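Drawer handle too long for a small box?

amside764
Hi everyone! Finally got around to the little square box I keep on the white table against the wall (medium brown, one shallow drawer, grain all streaky on top and darker at the edges). I love it, but I keep going back and forth on that long black handle.
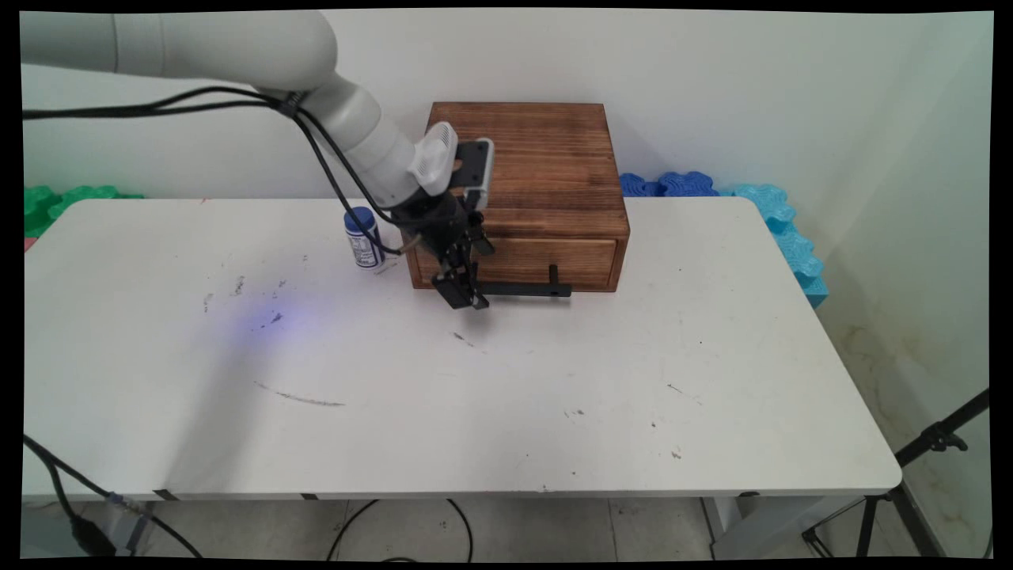

My thinking was that a long handle is easier to grab when your other hand is full — and it is! But my sister says it looks like it belongs on an oven. Should I swap it for a knob?

gruren_20
Keep it, please. A knob would get lost on a front that wide, and I do like black against that scorched-looking brown.

drostero
I'd have to disagree, sorry. Anything that sticks out will catch a sleeve sooner or later, and I've emptied a drawer onto my feet that way.

amside764
Oh no, your poor feet! Okay, I'll leave it on until February and see how my sleeves do.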